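PRESS RELEASE

For immediate release

Thursday, October 1, 2020

Lonetti puts the small bottle back in the fridge door

New range of cold drinks and pouring sauces goes out to shops this month, in sizes meant for ordinary kitchens

Lonetti, the family-run bottler, today launches Hallel, a range of chilled drinks and sauces in small bottles. On shelves from this week in 70 independent shops. More to follow in January.

The idea is simple enough. Big bottles don't fit. They lie on their side on the middle shelf, they leak into the salad drawer, and half of what is in them gets tipped down the sink a month later. Lonetti spent the spring asking customers what was in their fridge doors and what they wished was in there instead. 272 households sent answers back, most of them longer than we had asked for, one with a floor plan of the kitchen.

What came up again and again: smaller bottles, caps you can find and undo without putting your glasses on, and labels that say plainly when the thing was opened. So that is what we have tried to do. The open-by box is on the back label of every bottle in the range, with room to write in biro (pencil also works, felt tip does not).

The first Hallel bottles are the blackcurrant and malt cordial, the spiced plum sauce, the ginger and lemon, a plain tomato and a dark vinegar dressing. A further 2 flavours are being tested at the moment and will be announced when the recipes are settled. All of them want keeping in the fridge once opened and all of them want a good shake, the plum especially.

"My mother kept everything in the door, eggs included," said Ctibor Vaněk, who runs Lonetti's bottling hall. "You opened it and it all rattled. I wanted a bottle that a person picks up, uses, and puts back in the same place. It took us nine goes at the shape before I stopped complaining."

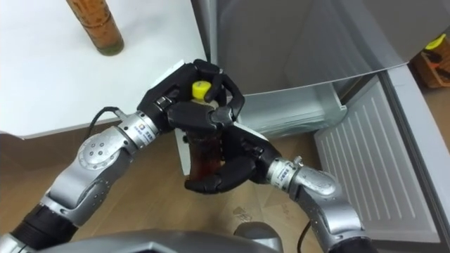 By Wumpini Appiah, Lonetti press desk
Posted in: News, Products, Kitchen

A small bottle at the fridge, dark reddish-brown inside and a bright yellow screw cap on top. Yellow is easy to spot on a full shelf and easy to find again on the worktop when somebody has put it down and walked off.

A word on keeping your fridge door in order, as we are asked about this more than we are asked about the drinks. Tall things at the bottom, small things on the upper racks. Sauces together. Anything open goes at the front. Milk is happier on a shelf than in the door, where it warms up every time someone goes looking for a snack. Wipe the racks down when you do the weekly shop, warm water and a bit of bicarb, and dry them before the bottles go back or the bases stick.

And wipe the cap. Plum sauce in paticular will glue itself shut if left, and we have had letters.

Tasting days

Staff from Lonetti will be at the Lenihan food hall on Saturday with all the bottles open and crackers to go with them. Distancing in place, masks please, one household at the table at a time. Single-use cups. Come early, last time the ginger went before lunch.

The Nestum farm shop has the full range too, in the chiller by the till, and will take back empties for washing. Rinse them first. Caps on, please, or they end up all over the van.

Recipe cards are free with any two bottles while they last. The plum sauce one is for cold roast pork, the vinegar one is for beetroot, the cordial one is a sort of jelly which the office likes very much and Ctibor does not.

Availablity

Hallel bottles are sold singly or in a mixed box. The box holds one of each and fits on most fridge shelves with the lid off, though do measure if yours is a narrow one. Shops wishing to stock the range should get in touch before the end of the month as the next bottling run is being planned now. Over 9 new shops have asked already this week, so thank you, and please bear with us on the replies.

Notes for editors

Lonetti bottles drinks, sauces and dressings. Hallel is its chilled range. Ctibor Vaněk is available for interview most mornings, not during bottling. Sample bottles can be sent on request, please give a daytime address with someone in, they should go straight in the fridge.

Press enquiries: Wumpini Appiah, Lonetti press desk. Ring rather than email if it is urgent, the inbox is a bit behind.

ENDS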